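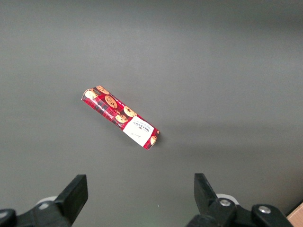 Why do shortbread recipes call for resting the dough? The rest gives the flour time to take up moisture from the butter, and it firms the butter so the pieces keep their edges in the oven.

Guadalupe Palacios learned this at Maldonado, the bakery where she started on the night shift at 16. The shop sold shortbread by the pound and closed one March when the owner retired. Palacios bought the mixer and kept the recipe, which has four ingredients and fits on an index card.

She now bakes under the name Laltano, out of a rented kitchen with 2 ovens. A batch makes 86 fingers. She rests the dough overnight, cuts it cold and pricks each piece with a fork before it goes in.

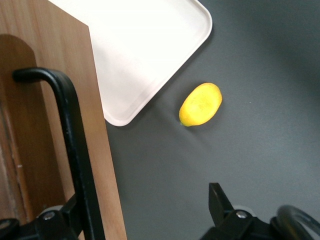
Her baking partner, Sugeng Menon, would rather rest it for an hour. They tried both ways last winter and sold the results side by side. Most customers had no preference. The overnight fingers were a little sandier and broke more cleanly, and that settled it for Palacios. Menon still makes the short version at home.

They do agree on rice flour. A small amount swapped in for wheat gives the crumb its snap. Too much and the cookie turns chalky.
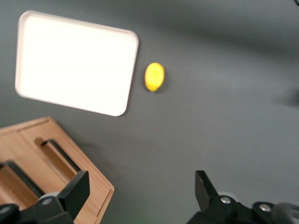 Butter is the larger expense. The price Laltano pays has gone up 27 percent, and Palacios has raised hers once. She looked at a cheaper blend and baked one test batch with it. The dough was easier to roll, but the flavor was flat by the second day, so she went back to the old supplier.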